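The Counter That Ate Breakfast

Every kitchen makeover begins with the promise of a clear counter, and every one ends with a cereal box on it. When we redid ours in April, the designer at Vernden drew a long, bare sweep of white with gray veins and, I think, one lemon. We paid for the sweep. The lemon moved out within 10 days, and breakfast moved in.

I blame the paperwork. Our plan from Clilley ran to 511 line items, down to the felt pads under the stools, and not one of them was for toast.

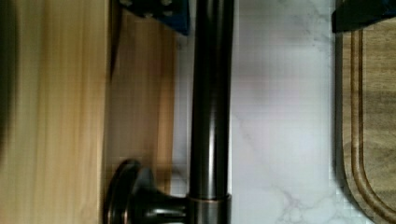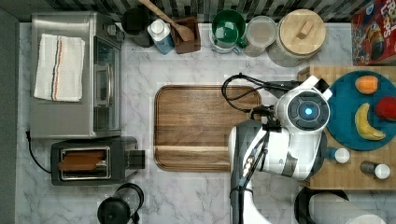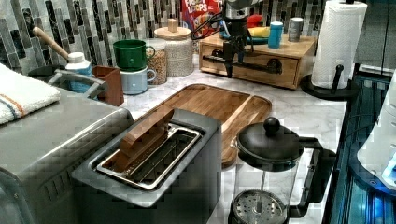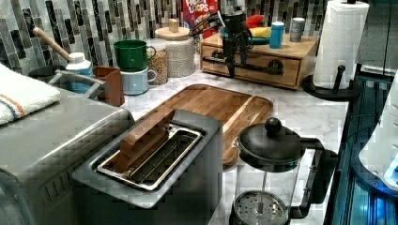 Marble, or anything that looks like it, makes people nervous. Friends put their mugs down on it as if it might wake up. I was the same for the first 2 weeks, wiping up crumbs I had only imagined, until I got bored and made a sandwich.

Vernden's advice, delivered over the phone in the voice of a disappointed dentist, was to hide everything. They suggested an appliance garage, a little cupboard with a rolling door where the toaster could live in the dark. Sokol quoted us for one. So did Prostico, for more, with a soft-close feature. Both would have taken the corner where I drink my coffee.

We kept the corner. By 9 in the morning there are crumbs in the veining, somebody has left the cereal out again, and I can still find enough room to slice a bagel if I turn the board sideways.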